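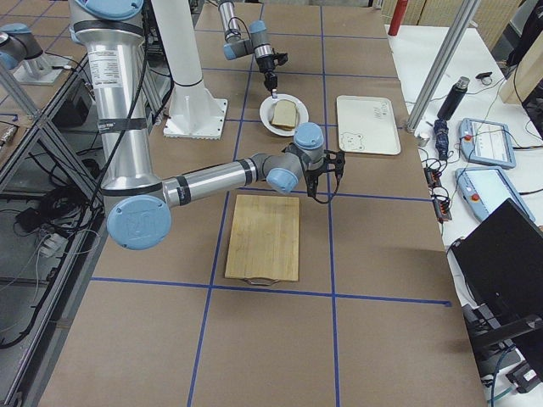
Über uns

Undska ist ein Spielestudio und Spielemagazin in einem, und ja, wir werden oft gefragt, wie das zusammengeht. Angefangen hat es mit einem Blog, auf dem Fengying Liao ihre Notizen zu alten Rennspielen gesammelt hat: Streckenpläne, Abkürzungen, Bestzeiten von Leuten aus der halben Welt. Irgendwann schrieb Usman Khattak eine sehr lange Mail über Kurve vier in einem Spiel, das außer den beiden kaum noch jemand kannte, und ein paar Monate später saßen sie zusammen in Surnberg und bauten ihr eigenes.

Daraus wurde Falville, unser erstes Spiel: eine kleine Stadt am Fluss, 38 Häuser, hinter jeder Tür eine Geschichte, die man in beliebiger Reihenfolge spielen kann. Wir lieben diese Stadt immer noch sehr! Im November kam das große Update mit dem Hafenviertel, an dem Laiba Niazi (Grafik und Animation) fast ein Jahr gezeichnet hat. Die Musik stammt von Noman Minhas, der auch die Geräusche selbst aufnimmt, am liebsten nachts, wenn die Straßenbahn nicht fährt.

Das Magazin gibt es weiterhin. Anum Ghumman leitet die Redaktion und schreibt mit ihrem Team Tests, Lösungshilfen und lange Texte über Spiele, die uns nicht loslassen. Wir vergeben bis zu 100 Punkte, spielen jeden Titel vor dem Test durch und bewerten grundsätzlich keine eigenen Spiele. Wer einen Fehler in einer Lösung findet, schreibt uns bitte, wir freuen uns wirklich über jede Korrektur.

Zurzeit arbeiten wir an Sial, einem Aufbauspiel für zwei Personen an einem Bildschirm. Mehr dazu steht im Entwicklertagebuch, dort gibt es auch die ersten Skizzen der Inseln und eine Liste der Dinge, die noch kaputt sind (sie ist lang).

Einmal im Monat ist Spieleabend im Studio, mit 20 Plätzen, Anmeldung per Mail an die Redaktion. Bringt gern eigene Controller mit.

Stand: 12. März 2025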